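Keler 桌面协作臂套装 采购说明/配置页

更新:2020年12月24日
整理:Tariq Khattak,Stutgate 设备采购

先说结论,赶时间的看这段就行。教学、实验室、小批量试产,买标准套装。要上产线的别看这页,去找 Selvanayagam 那边谈工业款,价格和交期完全两回事。

标准套装里有什么
机械臂本体,带底座
两指夹爪一只,指尖可换
腕部相机,出厂装好
控制器 + 电源线
急停按钮
桌边夹具一套
线缆包(长线要另配,看下面)

不含:桌子、支架、三脚架、外部相机、电脑。每次都有人问,电脑真的不含。

交期
现货少。正常下单到4月排产,急单先打电话确认再付款,不要付了款再来催。Plerevberg 仓库只发配件,不发整机,地址别填错。

预算怎么做
整机报价按询价单走,这里不写,汇率老变。能写的是附加项,下面几项单价都不含税:
备用指尖一对 139
加长线缆一根 300
外部相机支架组 500
很多单位报预算只报了本体,附加项后来补,补一次审批走一个月。建议一次报齐。指尖是耗材,按一年 3 对报,用不完放着也不会坏。

货期和钱说完了,说场地。

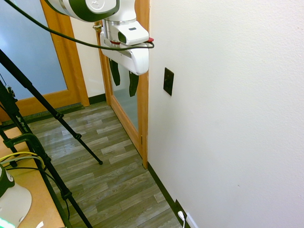

场地这块最容易漏算。桌子要稳,桌面要能上夹具,太薄的板不行,一夹就弯。除了桌子还得给支架留地方,三脚架的腿是斜着往外撑的,落地点离桌边有一段,像图里那样直接踩在过道地板上,量场地的时候要把这块算进去,不能只量桌子。靠门的位置也能放,但要先看门往哪边开,开门会不会碰到支架腿和臂的活动范围。墙脚有插座当然好,离桌子远的话加一条合格的排插,别从过道中间拉线。地板软的话脚垫下面垫一块硬板。

线缆
单独拎出来说,因为退换货里这项最多。腕部的线要留余量,臂转到头的时候不能绷着。太长也不行,垂下来会挂到夹爪。标配长度适合底座旁边就是控制器的摆法,控制器要放柜子里或者隔壁桌的,直接买加长的。线走好之后先用低速把每个关节跑到头,看一遍,再扎扎带。顺序不要反,扎完再剪很烦。

夹爪怎么选
标配两指,抓方块、瓶子、小盒子够用。抓布料、薄片,标配指尖会打滑,换软指尖。抓圆的重东西请先来问。总重要把夹爪自重算进去,负载表上写的是法兰处的数,不是指尖的数,这个坑 Iulian Crăciun 那组去年踩过,买回去发现抓不动,最后换了型号,运费自理。

外部相机要不要
腕部相机看近处,看不到全桌。做标定、录数据、远程看现场,建议加一路固定视角,支架组就是干这个的。只做固定点位搬运可以不买,省下来的钱买指尖。相机牌子自己定,支架口径是通用的,下单前把相机型号发过来核对一下,免的装不上。

安装和培训
上门安装要提前约。自己装也行,两个人抬,一个人托底座一个人扶臂,不要抓着关节提。装完通电先看指示灯,状态含义查随机手册,灯不对不要上使能,拍照发技术支持。
培训默认线上,录像可以回看。线下培训另外报价。

保修
本体一年,夹爪一年,指尖和线缆不保。撞机不保。自己拆过腕部的不保,换相机也请走售后,不要自己拧。

下单前请准备好
单位全称和税号
收货地址,有没有电梯,门宽多少
桌子尺寸和厚度
控制器放哪
用途一句话(写“科研”太笼统,请写抓什么东西)
是否需要加长线、支架组、备用指尖

资料不全的询价单会退回来重填,不是针对谁,填全了报价当天能出。

常见问题
能不能只买臂不买夹爪?能。法兰尺寸表找销售要。
能不能两台一起用一个控制器?不能。
能不能先借后买?样机排队中,登记即可,排到会邮件通知。
能不能倒装?能,但吊装支架要单独算,桌边夹具用不上。
发票开什么项目?默认设备,要拆成设备+耗材的请在备注里先写好,开完在改很麻烦。

询价请走页面底部表单,附件别超过邮箱限制。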